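Gripper width estimate drifts on blank backgrounds

skneath
Running the Drurik tracker on wrist camera footage. On a plain white surface the visual odometry loses features and the width estimate goes with it. Log says 8 inliers, normally 80 or more.

pristdale_dev
Post a bad one. Is anything in view besides the table?

skneath
Bag with a zipper at the far left, otherwise white. Pads open, nothing between them.

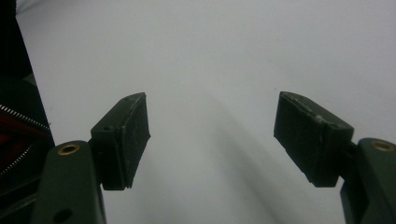
Reply #3
edwards_r
Your fingers are in view the whole time. Mask them before feature extraction. The scuffs on the pads are good corners and they move with the camera.

pristdale_dev
Disagree. Masking leaves him with the zipper and a soft shadow. I'd lean on the IMU there.

skneath
*her. Masked it, no false motion now but it still drops out. Trying the IMU weight next, ticket 1012.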